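Ririlstead Procurement Group, Manipulation Equipment
Minutes of review meeting, August 24, 2020
Subject: Lobo hand-held gripper kit, supplied by Zallico, trial licence

Present: Satish Menon (chair), Zbigniew Wilczyńska (test engineering), two members of the data team, one member of purchasing. Zallico was represented by its field engineer for items 3 to 5 only.
Apologies: Civville workshop.

1. Minutes of the previous meeting

Accepted with one correction. Under item 4 the word "motor" should read "linkage". The kit under review has no drive of its own and is closed by hand.

2. Matters arising

2.1 The carrying case with the broken latch was returned to Zallico in March. A replacement has been received. Closed.

2.2 Purchasing had asked whether the pads could be bought separately. Zallico confirms that they can, in packs, at the list price. The price list is with purchasing.

2.3 Spare cables. Open, see 5.3.

3. Report on the domestic handling trial

3.1 Z. Wilczyńska reported on the utensil task. The task was chosen by the data team at the last meeting as the hardest on the list for the fingertips, the objects being thin, hard and close together on a smooth surface. It is done with two grippers, one for each hand, on a table in an ordinary kitchen. The end point is a utensil holder standing on the same table.

3.2 The log for the whole trial holds 3,236 attempts across all tasks. An attempt is counted from the first closing movement to release or loss of the object. Attempts abandoned before closing are not counted. S. Menon asked that this definition be printed at the head of the log, as the earlier version used a different one.

3.3 Chopsticks gave the lowest rate of clean first grips of any object in the log. Two causes are given in the report. The first is approach angle: if the fingertips come down more than a few degrees off square to the stick, the stick rolls before the pads meet. The second is neighbouring sticks, which are touched by the outside of the finger and moved. Spoons were easier by the handle than by the bowl.

3.4 The glass table top was discussed at some length. It has a rippled surface and throws back strong highlights. The data team finds that these are sometimes taken for metal edges by the tracking software. Z. Wilczyńska's view was that this is a fault of the software settings and should be kept apart from the assessment of the kit. The data team disagreed, as the kit is sold with the software. Both views to be entered in the report.

3.5 The following were tabled with the report.
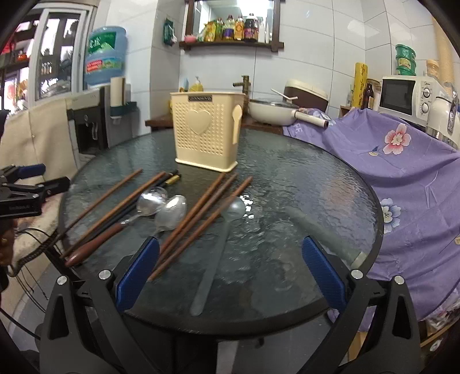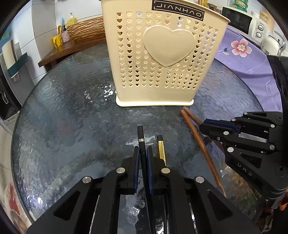

Utensil task, glass table top. First: chopsticks and spoons on the glass in front of the holder. Second: a black chopstick with a silver band between the fingertips of the near gripper.

3.6 S. Menon asked whether the blue pads mark the work. Z. Wilczyńska had found no marks on wood or metal. Plastic had not been checked closely and will be.

3.7 The Zallico engineer said that the opening of the jaws is greater than is needed for utensils, and that a stop can be fitted to limit it. The stop is a small part held by one screw. With it fitted, the hand travels less between grips and the fingers are less likely to push neighbouring objects. The group had not been told of this part and it is not in the manual. Zallico to supply two for trial.

4. Condition of the kit

4.1 Linkages. Play at the pivots was measured at the start of the trial and again after 300 closing cycles on the test bench. The change was within the limit stated by the supplier. The group considers 300 cycles too few to say anything about wear in service. A longer run is to be made at Civville, where the bench can be left unattended.

4.2 Pads. One pad lifted at a corner and was glued back. Zallico asked that lifted pads be replaced and not glued, as the glue alters the stiffness at the edge. Noted.

4.3 Weight. Operators were asked to note when they put the grippers down to rest. The notes are uneven, some operators having written nothing at all, and no figure is given in the report. The comment most often written was that the wrist tires before the fingers. Z. Wilczyńska is to draw up a short form so that the next round can be compared.

4.4 Cables. Cable routing was criticised by all operators. Where the cable runs down past the edge of a table it can drag, and the operator tends to correct for the pull without noticing. The Zallico engineer recommended a clip at the forearm. Purchasing pointed out that the clip is listed as an extra.

5. Commercial terms

5.1 The trial licence covers 7 kits. Zallico offers to convert these to purchase at a reduced rate if the order is placed before the licence lapses. The written offer was not available at the meeting.

5.2 Purchasing asked for a price at a quantity of 200. The Zallico engineer could not quote and will pass the request to the sales office.

5.3 Spare cables are quoted with a long delivery time. S. Menon asked that one spare per kit be included in the purchase price. The engineer will raise it.

5.4 Software updates are free during the licence. The position after purchase is not clear from the documents. Purchasing to obtain a written statement.

The Zallico engineer left the meeting at this point.

6. Discussion and decision

6.1 The data team supports purchase of the trial kits. Test engineering has no objection to purchase but does not support a larger order until the longer bench run is complete.

6.2 Agreed: no order at the larger quantity at present. Purchase of the trial kits to be decided by correspondence once the written offer has been received.

6.3 Agreed: the utensil task to be repeated with the stops fitted, using the same table and holder. The data team asked for a run on a matt surface as well. Accepted, time permitting.

7. Actions

Z. Wilczyńska: attempt definition at head of log (3.2); check plastic items for pad marks (3.6); rest form (4.3); repeat of utensil task (6.3).
S. Menon: agree bench time with Civville (4.1).
Data team: note on highlights and tracking settings, for inclusion in the report (3.4).
Purchasing: written offer, spare cables, software statement (5.1, 5.3, 5.4).
Zallico: two stops (3.7); price at quantity (5.2).

8. Any other business

The label printer in the test room is out of tape. Purchasing to order.

Next meeting to be called by the chair on receipt of the written offer.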